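Sosero Help Desk
Ticket 225: laundry room tables, gap and snagging
Status: open, waiting on part
Opened by: Lucero Usuga
Assigned to: Hernán Paucar
Category: furniture and fixtures

Hi Hernán! Opening this one myself because I've been grumbling about it for weeks and you told me (fairly) that grumbling in the hallway doesn't count as a ticket.

It's the two white tables in the folding room. They're pushed end to end so we get one long surface, and mostly I love it, I can get a whole load sorted without piling things on the dryer. But the seam between them keeps opening up. Every time somebody leans on the near one it creeps away from the far one, and then thin stuff finds the gap. Socks, mostly. Also the ends of drawstrings, which go down in there and catch, and then you pull the shorts toward you and the cord pulls halfway out of the waistband. I've rethreaded one pair with a safety pin already and I don't want to do it again.

What I've tried so far:

Pushing them back together. Works until the next lean.

Shoving the far table harder up against the wall. It was already against the wall, so that did nothing except leave a mark on the paint (sorry, I'll wipe it).

Folded cardboard under the near legs. Made it slide MORE, no idea why.

Can we get something that clamps them? I don't want tape across the top, it'll collect lint and look horrible by the end of the month.

Lucero

Reply from Hernán, 9 a.m.

Got it, thanks for writing it up. Couple of questions. Does the gap open evenly, or wider on one side? And are the tops level with each other when it's closed? If one is sitting higher you'll get snags even with no gap at all. Run your palm over the seam both ways and tell me if you feel a lip.

Reply from Lucero

Wider on the left if you're standing on the folding side. I did the palm thing and yes, there's a lip! The near table is a hair higher. I only feel it going toward the wall, coming back it's smooth. So that explains why the socks catch when I push a pile away from me and never when I pull it back. I'd honestly never have worked that out.

Also I looked underneath and there's a screw-in foot on each leg, and one of them on the near table spins freely with two fingers. Is it supposed to do that?

Reply from Hernán

No, it is not supposed to do that. That's your left side drifting. Turn it until it touches the floor and then give it one more half turn. Take out the cardboard first. Then check the seam again before you touch any of the other feet, or we won't know which one fixed it.

Reply from Lucero

Done. Cardboard's in the recycling. The wobble is gone, the whole table feels different, like a proper table. The lip is smaller but I can still feel it with a fingernail.

I did a full load on it afterward as a test. Towels fine, shirts fine, the fussy little things were all right as long as I kept them on the near half. So for now my rule is that socks and anything with a cord get done up front, and the big flat stuff can go across the join.
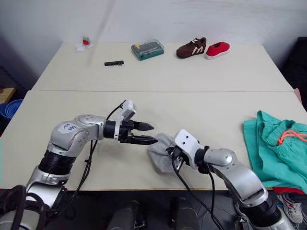
Ticket last modified: January, 6:02 p.m. by Lucero Usuga

The light grey sock is the kind I mean. It's soft and floppy and it bunches up the second you pick it up, so there's no way to slide it over a join without the join winning. And the teal-green pile on the right has that orange drawstring with the knotted loop in it, and a loop is even worse than a loose end as far as I'm concerned — a loose end slips out again, a loop hangs on to whatever it finds. Both of them are staying on the near table until the lip is sorted.

The seam looks nice and thin there, I'll give you that! If all I cared about was looks I'd close the ticket today.

Reply from Hernán

Looks are most of the way there. I'd still rather fix it right. I have a pair of joining plates in the Mundano catalog that screw to the underside of both tops and pull them flush. Sold in a pack of 2, which is all you need. Can you measure how thick the tops are so I don't order screws that come out the other side?

Reply from Lucero

Ha, please don't do that. I measured with the sewing tape and then didn't trust it and measured again with the ruler from the front desk. Same answer both times, I've put it on a sticky note on your monitor along with the key to the folding room.

One more thing while you're ordering. Gittins had those felt pads that stick under the feet, and I was wondering if they'd stop the creeping. Or would they make it slide like the cardboard did?

Reply from Hernán

Like the cardboard. You want rubber, skip the felt. I've got six rubber cups in the Humstead storeroom that were bought for a desk and never used. I'll bring those down with the plates. Leave the feet exactly as they are until then, please. No more half turns.

Reply from Lucero

No more half turns, promise. (I did one. I turned it back.)

I stuck a note on the wall by the tables asking people to lean on the counter instead, and it's helping, the gap hasn't moved since lunch. The only catch this afternoon was the hem of a pillowcase, and that came free with no damage.

Could you do the plates in the morning before the first load comes out? After that I've got things spread from one end to the other and you'd be lying under there with sleeves hanging in your face.

Reply from Hernán

Morning is fine. Plates are ordered, screws are in my drawer. Changing this to waiting on part. Please clear both tops the night before.

Reply from Lucero

Will do. I'll keep a sock aside so we can test it properly when you're done.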